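Gripper opening fault in the Starnthorpe tabletop simulation: questions and answers

Maintained by Joanne Whiteley and Ha-rang Hyun. Please read this before opening a new ticket.

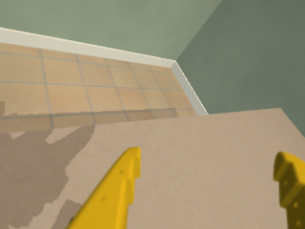

What is the fault?

In some runs the gripper gets an open command in the middle of a carry and obeys it. The object drops, the fingers stay wide apart and the arm carries on to the place point with nothing in its grip. The run is then logged as a success, and that second part is the one that worries us more.

Which versions have it?

Wekik 34 and the two builds before it. Older builds use a different finger controller and are not affected.

How often does it happen?

Fatima Isah replayed 3000 runs and found the early open command in 176 of them. Most were in tasks with a long carry. Short pick-and-place tasks had very few.

What causes it?

The controller waits for a contact reading from both finger pads. If one pad gives no reading for 40 milliseconds, the controller treats the grasp as finished and opens. A slight twist of the object in the grip is enough to set this off.

Why did the success check miss it?

It only looked at where the arm ended up. It never asked where the object was. Geum-ok Kwon has rewritten the check so that the object must be at the place point too.

Is it a problem with the finger model or the lighting?

No. We looked at both. The yellow fingers, the tilted views and the heavy shadows on the table are part of the normal room variation and can be left on.

Can it happen on the real arm?

We have to assume so, as the Povport bench runs the same controller code. Ivar Midtbø has locked that bench to the older build. Do not move it to 34, even for a quick test, and keep hands out from under the arm while it is carrying.

I have a policy trained on the affected runs. Do I need to start again?

Not always. Run the new check over your training set first and remove anything that fails. If the failures are mainly in one task, retrain on that task. Jin users should also clear their cached scores – the old ones are not updated for you.

When will it be fixed?

The patch is in review and should be merged on Thursday. It holds the grip until the place step sends its own open command.

What should I put in a ticket?

The build number, the task name, the seed and the contact log for both fingers. Without the contact log we can't tell this fault from an ordinary slip.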